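Section 7. Preparing the floor and the people for the Flaline carrier

7.1 Before you start

This section is for the person who is responsible for the work area at Studia or at another Skadau site. The carrier brings boxes from the shelves to the packing tables. Before, the packers walked to the shelves by themselves. Now they stay more in one place, and for this reason the standing mats and the lanes must be arranged again.

Please read all the steps first. The carrier must be switched off at the wall during steps 1 to 5.

7.2 Steps

1. Mark the carrier lane with tape. The lane must be 830 mm wide in all its length, also in the corners.

2. Keep 250 mm free between the lane and any mat. The carrier can climb a cable but it does not climb a mat edge well, and it will stop and call for help.

3. Lay the rubber tiles on the standing places. Begin from the wall and go toward the lane. Push the teeth of each tile fully into the next one, with flat hands.

Note: Old tiles can be used again if the corners lie flat. Tiles of different age have different colour. This has no influence on the work.

4. Go on your knees and feel each seam with the hands, slowly, from one end to the other.

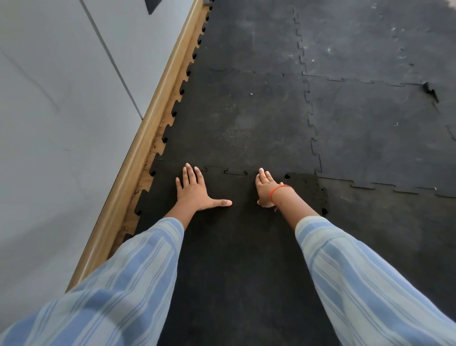

If a seam has a gap, lift both tiles and join them again. Do not hit them with a hammer. A corner that bends up must be changed for a new one, as a person who turns with a box in the arms will not see it.

5. Sweep the mat and the strip along the wall. Dust under the teeth makes them open again.

6. Switch on the carrier and let it drive the lane empty, 7 times. Stay outside the tape.

CAUTION: Do not step in the lane to pick up a fallen thing when the lamp is green. Press the yellow button first and wait for the lamp to go out.

7.3 What changes for the packers

Packers who walked the whole day will stand longer with the carrier. In the first weeks many feel it in the legs and the back. Change places every hour, and give the walking tasks (labels, returns, empty boxes) to everybody in turn.

The pace is set on the Yammine panel. The supervisor can make it slower at any time, and the packers should be asked about it at the end of each shift in August.

Check all seams again after 3000 trips. The panel shows the number under "Service".

Revised 26/07/2019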